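Ticket 1682
Project: Priltcombe desk cell
Component: right arm, wrist and gripper
Severity: high (protective stop with person in reach zone)
Status: open, workaround in place

Summary

The right arm goes into protective stop during the reach to the desk. Controller logs "wrist torque deviation" and drops to hold. Started in February after the move to the Levell 4 controller firmware. Did not occur on the previous version with the same task file.

Task

Reach from the parked pose to a small device on the desk, grasp, and place in one of the front bays of the organizer box. Supervised running with a person seated on the far side of the desk. Speed limit is the reduced one from the Mansilla safety profile.

Observed behavior

The arm leaves park normally. Between the edge of the desk and the pre-grasp pose the reported torque on the last wrist joint climbs while the commanded torque stays flat. When the difference passes the limit the arm stops and holds. Brakes engage as expected. No contact with the desk, the box or the operator in any logged stop.

In a run of 1000 reaches there were 52 stops. All of them were on the right-hand side of the work area. Reaches to the middle of the desk completed.

Steps to reproduce

1. Load the organizer task, reduced speed.
2. Place the target device to the right of the organizer, near the corner of the desk.
3. Start from park and repeat. A stop usually shows up within the first 20 minutes.

Setup at the desk is the standard one for this task, organizer in front of the laptop, target at the near right corner.

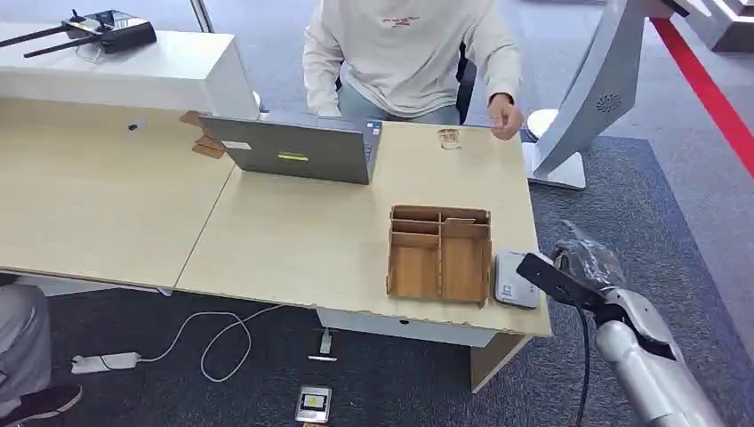 Reply from Zelledia support, 2:40 p.m.: the deviation limit was tightened in version 4, and the payload model no longer includes an allowance for external cabling. A hanging cable that pulls on the wrist will be read as unexpected load. Please test with the cable supported along the forearm before changing any limits. Do not raise the deviation limit while a person is seated at the desk.

Tests done after the reply

a. Payload recalibrated with the gripper open and closed. No change.
b. Cable strapped to the forearm with a service loop at the wrist. Stops became rare but did not go away.
c. Cable disconnected, gripper unpowered, motion only. No stops.
d. Rolled back to the previous firmware, cable as before. No stops.

Limit was left at the default for all tests.

Second problem found during (b)

After a protective stop the controller accepts a resume command from the task script without a manual acknowledgment. Under the Mansilla profile it should wait for the button. Repeated on both arms. This is the reason for the high severity, and it should probably have its own ticket.

Workaround

Previous firmware on the right arm controller. Auto-resume removed from the task script. Seated operator keeps hands off the right half of the desk while the arm is out of park.

Open items

- Cable allowance in the payload model, or a documented way to enter one
- Acknowledgment after protective stop, fix version from Zelledia
- Strain relief bracket for the wrist, drawing requested
- Repeat the full run on new firmware once the bracket is fitted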